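Real-time clock battery

A real-time clock battery, also called an RTC battery or CMOS battery, is a small cell that keeps a computer's clock running while the machine is disconnected from power. In older designs it also preserves the firmware settings. Most desktop boards use a lithium coin cell in an open holder, while many laptops use a wrapped cell on a short lead.

Function

The clock circuit counts the cycles of a quartz crystal, usually one that vibrates 32,768 times per second. This frequency is a power of two, so a chain of simple dividers reduces it to one pulse per second. The circuit draws very little current. When the computer is plugged in, standby power from the supply normally feeds the clock, and the cell is left almost unloaded.

Early personal computers stored their setup values in a small block of CMOS memory on the same chip as the clock. Loss of power erased both. Later boards moved most settings to flash memory, which needs no power to hold its contents, but the name "CMOS battery" stayed in use.

Cell types

The common coin cell is the CR2032, a lithium manganese dioxide cell with a nominal voltage of 3 volts. The code gives its size: 20 millimeters across and 3.2 millimeters thick. It is not rechargeable. Some boards of the 1980s and 1990s used rechargeable nickel-cadmium packs soldered in place. These tend to leak with age, and the alkaline residue attacks copper traces – a frequent cause of failure in stored machines.

Other systems sealed the clock, crystal and cell in one module. Such a module has to be replaced whole or cut open to reach the contacts.

Signs of failure

A weak cell usually shows itself as a clock that falls behind or returns to a fixed default date after the computer has been unplugged. The firmware may report a checksum error at startup. A wrong date can also cause secure websites to be rejected, as their certificates appear expired or not yet valid.

Replacement

The computer is shut down and unplugged before the cell is removed. Settings should be written down first, as some boards lose them within seconds. The positive side normally faces up in a flat holder.

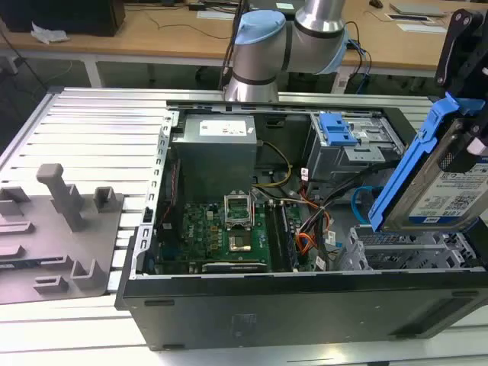
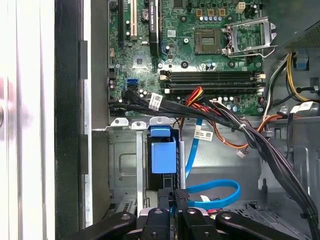
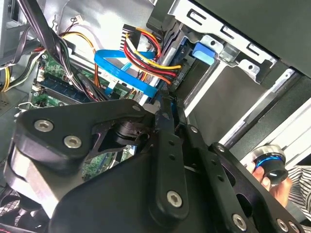
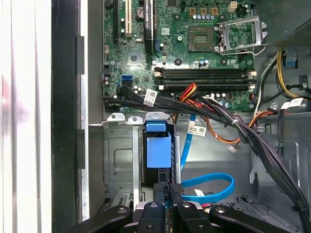

Interior of a desktop computer.

After replacement the date and time are entered in the firmware setup or taken from a network time server. Used lithium cells should have their terminals taped and be handed in at a battery collection point. Coin cells are dangerous if swallowed and are kept away from children – this applies to spent cells as well.

See also

Quartz clock
Nonvolatile memory
Button cell
Network Time Protocol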